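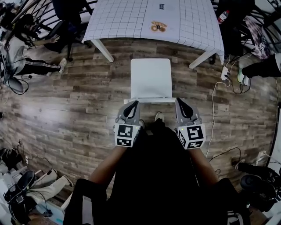 The gridded cloth on its table at Kudidstead, with a white chair pulled up and a snack within reach.

New cloths and a chair rule for the Sunday table

By Yamila Iturra
4/26/26

If you've been up to the shared room at Kudidstead lately you'll have noticed the tables look a lot more cheerful. The bare tops are gone (well, covered) and we've now got white cloths with a black grid printed on them. I love them. My neighbour says it's like eating lunch on maths homework, and she's welcome to bring her own placemat.

The cloths came from Clello, the homewares place beside the chemist, who were clearing out a colour nobody else seemed to want. We got 4 of them for $48 all up, which I thought was a bargain until I got home and saw how creased they were. I spent most of a Saturday night ironing and watching the footy with the sound down. They're wipeable, sort of. Tea comes off if you get to it quickly. Beetroot does not, and I'd ask whoever was responsible for the beetroot to have a word with me, no hard feelings!

The other bit of news is the chairs. We've had a few grumbles about them drifting all over the floor, and the boards near the railing are starting to show it. From next Sunday we'd like everyone to lift the white chairs when they move them and tuck them back in facing the table before they head off. The black office chair can roll wherever it likes, it's got wheels. Felt pads are on order from Ustix and I'll stick them on myself when they turn up, unless somebody with better knees puts their hand up.

I should also say something about the floor itself, given how many people have asked. Yes, it's getting done. The quote to sand and oil the planks came in at $1,719, and we've put away over half of that from the December fete and the cake stall. The work will take a weekend plus a day for the smell to clear, so there'll be one Sunday when we can't use the room at all. I don't have the date yet. It'll go on the door as soon as I do.

Food is still fine at the tables, by the way. A rumour got about that the new cloths meant no more morning tea, and I had two quite worried phone calls. Please keep bringing things! Biscuits, slices, whatever you've got, only pop them on a napkin or a plate so the crumbs don't get ground into the grid. Drink bottles are best with the lid screwed on. If there's a spill, the cloths for wiping are in the second drawer, under the tea towels, and the ones you've used go in the bucket by the sink so I can take them home.

Ban, the bakery down the hill, has offered us day-old pastries at 20 per cent off if somebody can collect them before nine. I've done the first run and I can report the cinnamon ones don't last long enough to reach the far table. If you drive past that way on a Sunday morning and could take a turn, there's a sheet on the noticeboard with plenty of gaps in it.

One last thing, a grey umbrella with a duck's head handle has been hanging on the coat hooks for weeks. It's a very nice umbrella. If it's yours, come and get it, or ring me and I'll hang on to it until you're next in.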